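Room and Linen Assistants – Trevor House, Bekden

Home > Work with us > Current vacancies

Posted 27 April 2022

Kustach lets furnished rooms to people on short work contracts. We are looking for 2 part-time assistants to make up bedrooms and look after linen at Trevor House. The posts run to the end of August, with a chance of staying on.

Pay is 1,320 a month before tax. Shifts are six hours, starting mid-morning once guests have left.

What the work involves

Most of the shift is spent on beds. You will strip them, put on a clean fitted sheet, change the duvet cover and square everything off at the headboard. Some of our beds are large and are made up by two people, one each side.

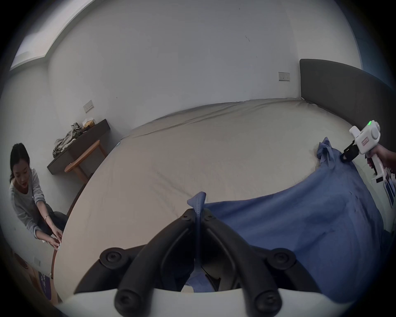

Do I need to have worked in a hotel or guest house before?
Experience is useful but we don't ask for it. Your first 6 shifts are spent alongside someone who knows the house, and you are paid the full rate for them.

The second part of the job is folding. Longer-staying guests can pay for a clothes service, and their T-shirts, nightwear and towels come back to the room for folding. The made-up bed is the largest flat surface we have, so the folding is done there. T-shirts are laid out flat first, sleeves pulled straight, then folded to the size of the drawer. 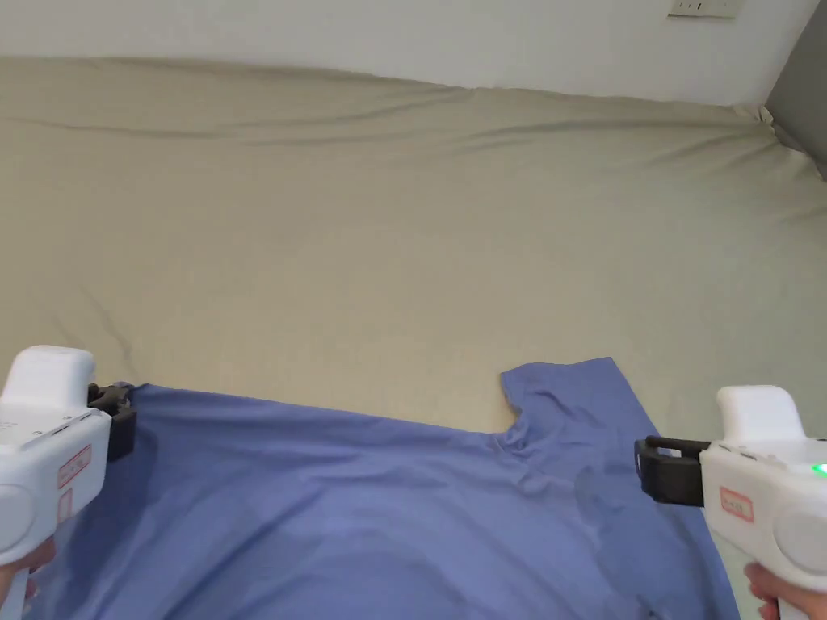 Who does the washing?
All washing goes out to Mavus, the laundry on the Bekden road. Assistants bag it, fill in the slip and check the bundles when they come back.

You will also be asked to:

Report torn sheets, missing buttons and stained mattress covers
Keep the linen cupboard in order – singles on the left, doubles on the right
Smooth the bed down again after folding and before you lock the room
Wipe headboards, sockets and skirting once a week

Trevor House has stairs and no lift. Full linen bags can be heavy, and there is a good deal of bending. Please tell us when you apply if you need any of this arranged differently. 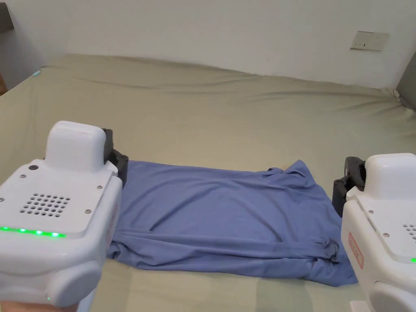
Blue garment spread out on a bed

How to apply

Send a short letter saying which days you can work and when you could start. 100 words is enough. Letters can be left at the front desk at Trevor House or handed in at the Kustach office in Bekden. We reply to everyone who applies – please include a phone number.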